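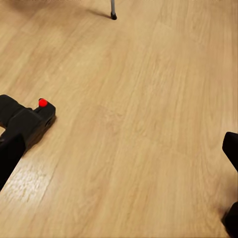

We took out a Cadus licence because we needed to decide on a gripper before the budget closed, and we could not get one on loan in time. Cadus is a simulation package. You load a gripper, an arm and a room, and you see what the wrist camera would see. I have now used it for five weeks at Larbridge, mainly to plan a floor-level pick-up job in rooms with plank flooring, and this review is about whether it helped us spend money sensibly. The wrist view is where I did most of my work. With the fingers wide apart you get a clear stretch of floor between them, and the pale glare on the wood beside the left finger was enough to make me add a lighting line to the budget. The thin metal leg with its black foot at the top was useful too. It is the sort of thing a wide gripper can knock, and it got me checking clearances before I looked at prices.

What you pay

The licence is £200 a month for one seat. A second seat is the same again, with no discount. We took two, one for me and one for Malou Baldursdóttir, who does our purchasing. In hindsight one would have been enough. Malou wanted to look at the results and not to run anything, and there is a free viewer for that which the sales page hardly mentions. Ask about it before you sign.

There is no set-up fee. There is a charge for importing a gripper that is not already in the library, and it took me a while to find it in the price list. If you are looking at common models you will not need it. If your supplier is small, you probably will.

Setting up

Installation was easy. The first room took me most of a day, nearly all of it spent working out how the menus are arranged. The second took a morning. The floor finishes are good and the wood grain is convincing enough that I could judge whether a small brown part would be hard to pick out against it. Shadows look right to me as well. I am less happy with the furniture library, which is thin. You get plain chairs, stools and tables and not much else, and anything unusual has to be built or bought.

You need a decent graphics card. Our office machines would not run it at a useful speed and we had to move it to the workstation in the drawing office. If you don't have something similar, put that in the budget as well.

How it helped with the buying

We had two grippers on the shortlist, one from Kirkegaard and one from Bimura. The Kirkegaard opens wider and costs more. On paper it looked the safer choice, and Steinar Thorlacius, our production manager, had more or less settled on it. In Cadus it was plain that the extra width was no help near furniture. The fingers had to come in at an awkward angle to get past a chair leg, and the narrower Bimura went straight in.

That changed the order. It also changed what we put aside for spares, as the Bimura fingertips are sold separately and the Kirkegaard ones come as a full set with the mounting.

I would not have trusted the software on its own. Ragnheiður Hallgrímsson went through the same moves with a cardboard cut-out on a pole in one of the real rooms, and her results agreed with mine on clearance. They did not agree on glare. The real floor was worse near the windows in the late afternoon, so treat the lighting in Cadus as a starting figure and leave some money over.

What it won't tell you

Grip strength is weak. You can set a friction value for the floor and for the part, but the software gives no help with choosing one, and small changes made a large difference to whether the part slipped. I stopped using that side of it. For anything to do with holding force you still want a trial unit on a bench.

It is no help with running costs either. There is a report called Cost Summary which adds up list prices and stops there. Servicing, cabling, guarding and training are all missing. Kári Lund in accounts asked me twice whether I had left a page out. We went back to our own spreadsheet.

Support

Answers came by email, usually the next day, and were polite and correct. There is no telephone number. The manual is complete but written for people who already know the program, and I learned more from the sample rooms.

Would I buy it again?

For a job like ours, yes, on a single seat and for a short term. The licence cost less than the difference between the two grippers. I would not keep it running all year, and we have given notice on both seats. We expect to take one again in November when the second line comes up for planning.

If you already know which gripper you want, or your supplier will lend you one, save the money.

Four stars out of five.

Berenice Zavala, Larbridge
05/03/2021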